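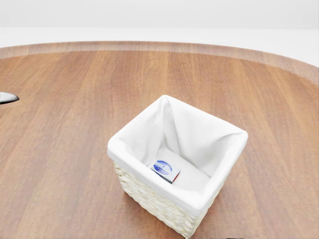
The Box That Was Already Delivered

A warehouse robot passed every test on a virtual table. Then it started pressing on things.

The first report came in on a Saturday, a little after 7 in the morning. A picking arm at the Huleck pharmacy warehouse had set a small carton into a lined basket, backed off, and then gone back down and pushed. The carton held glass vials. Three of them broke.

The operator on shift hit the stop, filled out the form and restarted the cell. By the end of the day it had done the same thing twice more.

Huleck bought the arm from Tarnow, a small automation company that sells to pharmacies and mail-order houses. The software that decides how the arm moves is called Trinia. It learned the job in simulation, on a round wood table with a white wicker basket and a box not much bigger than a matchbox. Before it shipped, it ran 2000 simulated placements and failed 8 of them. Tarnow considered that good enough to go to a customer.

"We looked at the eight," says Ishbel Semple, who ran testing on the project. "We should have looked at the ones that passed."

A placement counted as passed when the box was inside the basket and the gripper was clear of it at the end of the run. The score didn't record what happened in between. If the arm let go of the box, decided it hadn't, and went back to try again, the run still passed as long as it pulled away before time was up.

Semple's team replayed the whole set after the Huleck report. It took two people most of a week. They found 281 runs in which the arm returned to the basket after a good release.

Almost all of them had one thing in common. The box had come to rest against a side wall, with a corner tucked behind a fold of the liner. The vision software was trained to look for four corners on the top face. When it found only three, its confidence dropped, and below a set level it reported the basket as empty. Trinia then did what it was built to do with an empty basket, which was to finish the delivery. The gripper went down to release height with nothing in it.

In simulation this did no damage. The liner there is a fixed shape that looks like draped cloth, and the box is a solid block that can't be crushed. The gripper touched the block, the physics engine nudged it a little, and the arm went home. At Huleck the liners are real cotton, they bunch up, and the cartons are thin card.

There was supposed to be a second line of defense. The arm has a force limit that stops it when it meets resistance. Iona Pollock, an independent safety engineer hired by Huleck to review the incident, found that the limit was working and was set too high for the job. It had been chosen to protect a person's hand. A vial carton gives way well before that.

"The arm never went over its limit," Pollock says. "On paper there was no fault. I had a bag of broken glass and a log with no errors in it."

Her report runs to 40 pages and spends more of them on the log than on the arm. Trinia wrote a line each time it released a box, and another each time it found the basket empty. The two lines sat next to each other, seconds apart, and no rule compared them. A box that has just been released and can't be seen should raise a question – the old software, Munro, asked it by stopping and calling an operator. Customers complained about the stops, and the check was dropped when Trinia replaced it.

Tarnow has put the check back. If the basket reads as empty right after a release, the arm holds still and a light comes on. The force limit is now set per product. The simulated box can be crushed, and any run with a second contact is scored as a failure, however it ends.

Under the new scoring, the version that shipped would never have left the building. The current one stops more often than Huleck would like, usually for a folded liner, and an operator walks over, looks in the basket and presses the green button.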